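Two controllers, one table

I've had the Gagnon controller on the arm since May and got used to it, so when Ashok Bhardwaj offered to lend me his Drenix I put off saying yes. Then the Gagnon dropped its connection twice in one morning and I gave in. What follows is what I found after running them against each other. It isn't a proper test. I did it in the evenings, and I changed things halfway through when I got annoyed.

For anyone new to the blog, I've been working on getting a robot to clear a table. It doesn't have to wash anything or sort the cutlery. It has to pick rubbish up off a flat surface and let go of it over a bin. I started with a pair of suction cups and gave up on those before Christmas. Now I use grippers, and most of my trouble has been with what sits between the grippers and me.

The Gagnon is the older of the two. It has a settings page that looks like a tax form and you have to save every change twice. Against that, once it is set up it stays set up. I can turn it off, go and eat, come back and carry on from the same place. The force limit goes up in small steps, and I like that, as most of what I pick up is light and squashes easily.

The Drenix is quicker in every way I could measure. It starts quickly and it answers quickly. Ashok had warned me about the force setting, which is a plain slider with no numbers on it. I stuck a strip of masking tape next to it on my screen and marked where I wanted it to stop. Not elegant, but it got me through.

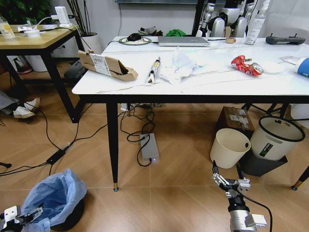 I gave both controllers the same kinds of rubbish and went by how much I had to step in. The Gagnon was slower to close on things but it closed the same way each time. The crushed red can was the easy one for both of them, lying on its side with plenty to get hold of. Tissue paper was another matter, and a crumpled heap of it in the middle of the table is still the thing I'd least like to be asked to show a visitor. The Gagnon tends to take the top off the heap and leave the rest. The Drenix goes in deeper and grabs more, but set too high it presses down on the table, and I don't like the noise it makes when it does that. The torn cardboard box depends on where you take hold of it. By the flap, it swings about and I have to slow the whole arm down.

Karine Landry asked me in the comments last time whether the log files are any use. The Gagnon's are. Each grasp gets its own line, with the finger position and the time, and you can open the lot in a spreadsheet. My longest log ran to 2,001 lines and it opened without complaint. The Drenix keeps its logs in its own format and wants you to use its own viewer, and the viewer crashed on my laptop until I found an older version on the Javmont forum. If you are having the same trouble, the thread is called "viewer closes on start" and the answer is near the bottom.

Setting up took me almost 30 minutes with the Drenix. I don't have a fair figure for the Gagnon, as I did that one over several nights with the manual open. I'd guess it would be quicker now that I know which pages to ignore.

The cables are the same nuisance with either. I bought a pack of 6 Kolero clips to keep them off the wrist joint and they do hold, though you need to leave more slack than you think or the hand won't turn all the way round. I had to redo mine.

For now the Gagnon is going back on. I would sooner wait for a slow grasp than guess at a slider, and I need the logs. If Drenix put numbers on the force setting I'd look at it again. Ashok gets his back at the weekend, with the masking tape marks written out on a card in case he wants them.

Next job is the dropped connection. I've got a new network cable to try first, and if that doesn't cure it I'll write to Gagnon and ask.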